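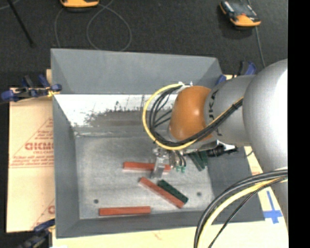 Handout 6: Notes for the bin-picking demonstration

Read these before the visit to Nulline in April and bring them with you. The demonstration is given by Zsófia Vincze and Hamish Tuhiwai. Questions on the coursework go to Rhys Gilchrist, not to the hosts.

6.1 The task

Parts lie in an open-topped bin in no fixed arrangement. The arm must find one, grasp it, lift it clear of the walls and set it down at a known pose. The parts are long, thin blocks in red and green. Some lie alone on the metal floor of the bin. Others rest against each other or against a side wall, and these are the harder cases.

6.2 Terms used on the day

Pose: position and orientation of a part, six values in all.
Approach vector: the line along which the gripper closes in on the part.
Clearance: the smallest distance between any point on the tool or arm and the bin.
Singulation: separating one part from its neighbors before or during the grasp.
Cycle: one pick and one place, timed from the home position and back.

6.3 Points to watch

Wrist and walls. A sloping wall gives the tool more room at the top of the bin than at the bottom. A part lying flat against a wall may have only one usable approach, and the wrist above it has to tilt to match.

Cable routing. Cables run outside the arm and form a loop at the wrist. The loop has to be long enough for full wrist rotation, yet slack cable can catch on a bin corner. The planner at Nulline treats the loop as a solid volume - a crude model, but a safe one.

Floor reflections. Bare metal returns bright patches that change with the viewing angle. Depth data tends to drop out there. Note how the software fills the gaps, and whether it fills them the same way twice.

Bin fixing. The bin is clamped. If it shifts, the wall positions held in the planner are wrong and every clearance figure is wrong with them.

6.4 Sample run

Figures from an earlier session, supplied by Vincze:

Attempts: 300
Failed grasps: 118
Parts in bin at start of each attempt: 6

Compute the success rate and a 95 percent interval. State whether the attempts can be treated as independent, given that a failed grasp may move the other parts.

6.5 Write-up

Maximum 3 pages. Choose one failure you observed and trace it to sensing, planning or contact. Sketch the approach vector. Submit through Flurlow; Kylie Tipoki handles extensions.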